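Student Project Report: Visit to the Ostar Automation Lab
Course unit: Introduction to Robotics
Submitted Wednesday, April 8, 2020

1. Background

Our group chose two-arm robots as the topic for the term project. In January we went to the open day at Ostar, which runs a small lab next to its main workshop. We signed up for the afternoon demonstration and stayed until the lab closed. This report covers what we saw, what we were told, and what we want to use in our own project.

2. The open day

There were 6 stations open to visitors. Most of them were posters or short talks. One was run by Liketti, a company that sells cable guides, and another was a talk on safety fences by people from Thiele. We spent most of our time at the two-arm table, and the rest of this report is about that.

The staff call the project Sumance. The goal is to have two arms share simple jobs on a tabletop, such as picking items out of a basket and passing them from one side to the other. A person guides the arms through a job many times, and the recordings are used to train the control program. At the time of our visit they had 3741 recordings. We were told that some 81 of those had to be thrown out due to a loose cable.

3. The work table

The table has a wood top with a black aluminum frame mounted on it. One arm comes in from the left and one from the right, so both can reach toward the middle. The items for the job go in a wire mesh basket between them.

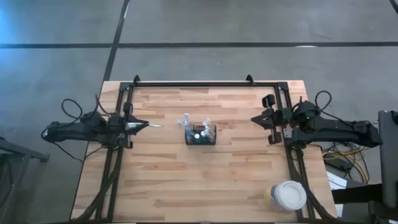 Figure 1. The two-arm table with the basket between the grippers.

The first thing we noticed was how much of the setup is cable. Cables run down both sides of the frame, and there are more on the floor by the right arm. In our own plan we had drawn the arms and the table and left out the wiring completely — we have since added it.

The second point was the choice of items. Several things in the basket are clear plastic. The staff said clear items are hard for a camera to pick out, and they want the program to deal with them early on.

4. Questions we asked

We asked why the frame is fixed to the table and not to the floor. The answer was that the table can then be moved without measuring everything again. We also asked how long it takes to train a new operator. They said most people need two or three sessions before their recordings are good enough to keep.

5. What we will change in our project

We will build our frame onto the tabletop. We will keep a log of every recording, with a note when one is rejected. We will also test with at least one clear item — our first list had only painted wood blocks. The revised parts list and drawing are in the appendix.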